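Ziltside Publishes Shelf-Work Study: Bottle Facing Still Faster by Hand

MARÍN, September 2018 – Ziltside, a developer of handling systems for small retail, today released the results of its shelf-work study, which asks which routine shop-floor chores can be given to a machine at present and which cannot. The study was carried out with the grocery operator Pestine and covers restocking, facing, price-tag checking and floor cleaning.

Floor cleaning and price-tag checking were rated ready for unattended use outside opening hours. Restocking of full cartons was rated ready with supervision. Facing, the job of pulling single items forward and lining them up at the shelf edge, was rated not ready.

The facing test used 2000 single-item moves on standard beverage shelving. The Pliltosden test unit, a two-arm machine on a wheeled base, completed 600 of them without help from an operator. The remaining moves were stopped by the operator, timed out, or ended with a neighboring item out of place. Moves in the front row went well. Most stops were recorded in the second row and behind, where the gap between the bottle caps and the tier above limits the approach angle.

"A bottle in the back row has to be taken by the cap, and the cap is small, smooth and close to four others," said Abrehet Mersha, head of testing at Ziltside. "A trained clerk does this partly by touch. Our unit depends on a clear view, and its own arms block that view for much of the move."

Glare from glossy cartons and plastic label rails was the second most common cause of a stop. Mixed packaging was the third. A single tier may hold cans, narrow bottles and wide bottles side by side, and each calls for a different grip width and force. 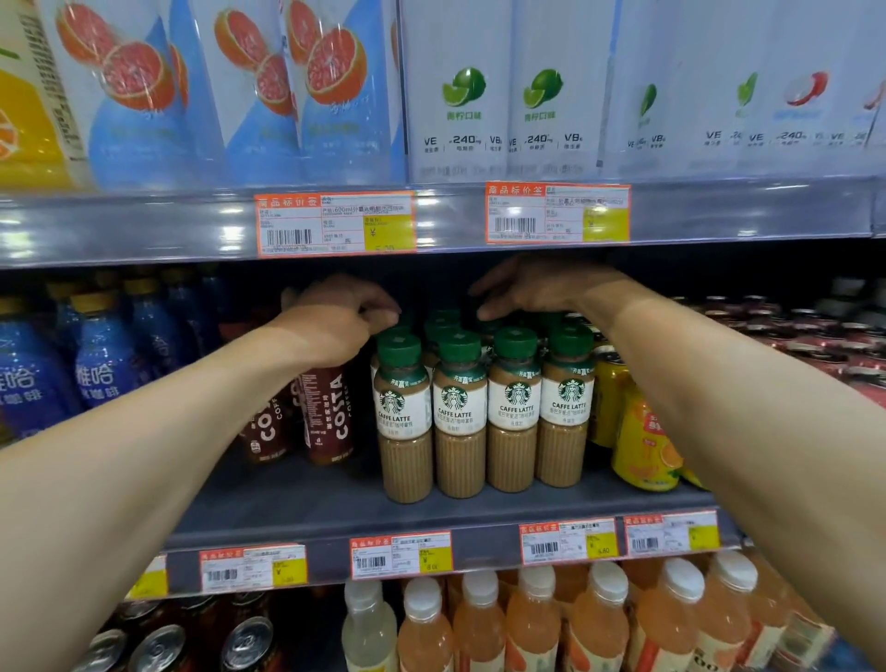
Facing work on a beverage shelf: two hands at the green caps of bottled Starbucks Caffe Latte, with Costa Coffee bottles to the left.

Ziltside will not offer a facing function in its next product release. The company will continue work on grip sensing and on a slimmer wrist, with a further test planned for June. Pestine will keep facing as a staff task in all of its stores and will use the tag-checking function at 2 sites.

"We can plan around a machine that takes up to 2 hours of tag checks off the night shift," said Anatole Boyer, operations manager at Pestine. "Facing stays on the staff schedule."

The full study, including test layouts and stop codes, is available from Ziltside on request.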